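From: Anjana Kanagaratnam
To: Pestholm Family History list
Date: Dec 5, 2021
Subject: Re: Arrieta letters, where do we go from here?

Hello all,

Thank you for such a lot of kind replies, and sorry to be slow with mine. October ran away with me and then November went after it. I'll answer Cokent's message first as it was the longest and had the most questions in it.

Cokent wrote:
> I've read the first batch of the Arrieta letters and I'm
> hooked, but I'm lost on the dates. Is the Grindudura farm
> the same one the cousins left, or a second place with the
> same name? Also, are you keeping the old spellings? And
> please tell me there is more than one copy of all this.

It is the same farm, I'm fairly sure now. What threw us both was the letter numbered 11, where Tomas talks about "going over to Grindudura" as though it were a day's outing. I had taken that to mean a second house. But the rent book has the family paying for the lower fields only, and the upper house let to somebody else for 2 years, so he really was going over, up the hill, to see his own old front door. I found that rather sad, and had to go and make a pot of tea.

On spellings, yes, I'm keeping them just as they are, even where Tomas spells his own sister three ways on one page. I put the usual form in square brackets the first time a name turns up and after that I leave him be. If anybody feels strongly that we should tidy up, do say — I can be talked round on commas, though not on names.

As for copies, the scans come to 1326 pages, of which 448 are letters and the rest is the rent book, receipts, and a great many seed lists that I'm fond of and that I suspect will interest only me. They are on the computer, on a separate drive in my sister's spare room, and on another drive in the biscuit tin with the originals' index. 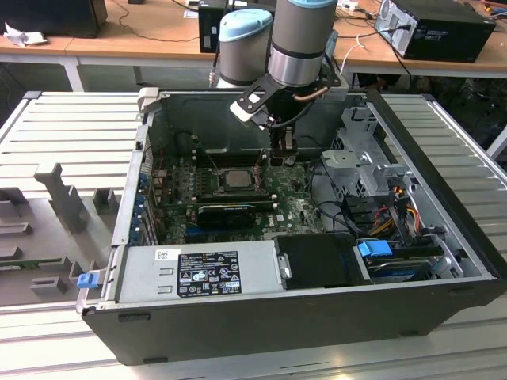

Computer tower on its side with the panel off, green motherboard and graphics card inside.

Which brings me to the transcribing. I'd love two or three more pairs of eyes on the later letters, where the ink is brown and the hand gets very cramped (he wrote across the page and then turned it and wrote across again, to save on postage I suppose). You needn't be an expert. Half an hour with a cup of something and a magnifying glass gets you into his loops and tails, and his capital S, which looks like a fish hook, stops being a nuisance after a page or so.

Maureen, I haven't forgotten your question about the christening shawl. It is mentioned twice, and I'll copy both bits out for you properly.

Warmest wishes to everybody,
Anjana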